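Walkers wanted for the Irkidura coast guide

June 11, 2019
By Brock Fehr

I've been writing a travel guide to Irkidura and the bays south of it since February, and I've hit the point where one pair of legs isn't enough. So I'm looking for people to come stay for a while and walk the place with me (well, mostly without me, I'll be on a different path most days!).

If you don't know Irkidura, it's a small harbor town with a ferry pier, a steep old quarter and a string of pebble beaches running down to Piltinel. Year-round population is 1,557. In summer it fills up, but the paths behind the town stay quiet, and those are the ones I need checked. There are 140 miles of them if you count every goat track, and I do.

What you'd be doing: walking a stretch each morning, writing down how long it took, where the signs are missing, whether the spring on the old map still runs, and what time the last bus leaves from the far end. Afternoons are yours. I swim, usually at Mirker beach, where the water stays shallow a long way out.

You get a bed in the guesthouse on the hill, breakfast and dinner, bus fares, and your name in the book. There's no wage, so please think about that before you write. Stays run 19 days.
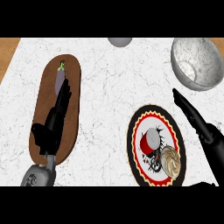

Tesfamariam, after walking the Piltinel section in February, told me to warn everybody about the wind on the headland, and said the bus times posted at the pier were wrong on the way back too. Consider yourselves warned. Bring a jacket even if it's hot when you leave the house.

You don't need to be an athlete. The highest point is the chapel ridge at 384 meters, and you can take all morning getting up there. I do need people who write legibly and who'll tell me when a walk is dull, because a couple of them are and I'd like to drop them.

To apply, send me a few lines about a place you know well on foot, plus the dates you could come. Skip the resume.

Comments

Lorna: Is the guesthouse okay for someone who can't do a lot of stairs?

Brock Fehr: There are steps up from the road, but I can get you a ground floor room.

Pete W.: Did the spring above Mirker dry up? It was running when I was there years ago.

Contact: use the form on the guide page | © 2019 Brock Fehr | Back to top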